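Report on a Site Visit: Bimanual Manipulation Demonstration at the Gridasow Open Day
By Kazuhiro Hosoda
Submitted in December, Introduction to Automation Laboratory, Section 2

We use cookies to remember your reading preferences. Accept / Manage settings

1. Purpose of the visit

The course requires each student to attend one industrial or research demonstration and to report on it in terms of the topics covered in lecture: workspace layout, end effectors, sensing, task definition and safety. I attended the Wednesday afternoon session of the Gridasow open day. The session lasted two hours, including a talk, a walk through the test hall and a period for questions at the cells.

Gridasow integrates small robot arms for light handling work. It does not build the arms. Its own products are the enclosures, the mounting hardware and the software that records and replays operator motions. The company shares the building with Gomell, a packaging contractor, and part of the equipment shown was set up for Gomell's use.

2. Organization of the session

Visitors were divided into groups of 10 at the front desk. My group began with the talk, which was given in the break room because the lecture space was in use. The speaker covered the history of the company in a few minutes and spent the rest of the time on task specification. The main point was that a task sheet has to define the end state in terms that a second person can check without asking the first. As a counterexample, the speaker showed an early sheet that said only "tidy the table." Operators interpreted it differently, and the recordings made under that sheet were later discarded.

After the talk we were given safety glasses and taken to the hall. The hall contains three areas: a conveyor line, a bench for gripper testing and a row of tabletop cells. Photographs were permitted at the tabletop cells only.

3. Conveyor line

The conveyor line, called Lozano on the floor plan, sorts cartons by label. A single arm with a suction tool picks from the belt and places onto one of two side chutes. The line was run at reduced speed for the visit. A light curtain crosses the loading end, and the guide interrupted it with a clipboard to show the stop. The arm halted and had to be reset from the panel before it would move again.

From a teaching point of view this was the most conventional part of the visit. The position of the belt is known, the cartons are rigid and the tool does not need to adapt to shape. The control problem is mostly one of timing. I asked what happens when two cartons arrive in contact, and the answer was that both are allowed to pass and are returned to the start by hand.

4. Gripper testing bench

The bench holds a fixture in which a gripper opens and closes on a test piece while the force at the jaws is logged. The test in progress was on a foam-faced finger. The planned run was 200 cycles, and the display read 113 when we arrived. The technician explained that the force trace is compared with the trace from the first cycle, and that the pad is replaced when the difference passes a set limit. The limit itself was not given.

Two types of failure were described. In the first, the pad compresses permanently and the jaws close farther than commanded for the same force. In the second, the adhesive shifts and the pad slides sideways under load. The second is harder to detect from the force trace alone – the technician relies on a visual check at fixed intervals.

5. Tabletop cells

The tabletop cells are intended for handling objects of mixed shape and stiffness. Each cell is treated as a separate unit with its own task sheet, and the software package used to record work in them is called Falterov. I spent most of the question period in this area, as it related most closely to our second lab assignment. 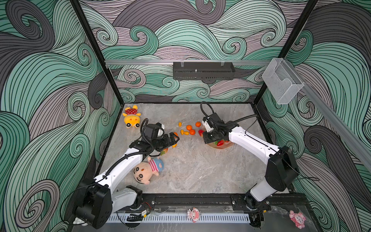

Lab assignment two asked us to choose a gripper opening for a set of objects that differ in size, and my own solution used a single fixed opening for all of them. The cell made the weakness of that approach clear. Both arms carry jaw-type grippers, and the objects between them include mandarins, much smaller oval yellow-orange fruits and strawberries, with plush toys lying toward the left side of the same table. An opening set for the mandarin leaves a lot of unnecessary travel on the small fruit, and a closing force chosen for a mandarin cannot be assumed safe for a strawberry. The clear bowl under the right gripper adds a separate difficulty, as the jaws must clear its rim to reach the fruit inside. In my revised solution I will make the opening and force depend on object class and add an approach height for containers.

The mounting arrangement is also relevant to the course. The bases of both arms are secured along one black rail at the front edge, so the working area lies between the arms and the back wall. This leaves a region in the middle that both grippers can reach, and it is in this region that collisions between the arms have to be considered. The left arm has a camera unit at the wrist. A wrist camera gives a close view of the object during approach, but the view changes with every movement of the arm, and calibration between camera and gripper has to be repeated if the mount is disturbed.

6. Limitations of this report

I did not record cycle times at the tabletop cells and cannot comment on success rate. The conveyor line was not running at production speed. Statements about pad replacement come from the technician and were not checked against a data sheet.

7. Remarks for the course

The gripper bench is the item I would recommend to students in the next section. The measurement is simple enough to reproduce with our own load cell, and the comparison against the first cycle could be done in a spreadsheet. The talk would be more useful if the task sheets were handed out in advance – they were projected in small type and could not be read from the rear seats.

The revised calculation for assignment two will be submitted separately.

Related reports
Load Cell Calibration with Dead Weights
Light Curtain Placement: A Worked Problem
Suction Tools on Coated Cartons
Notes from the Gomell Packaging Floor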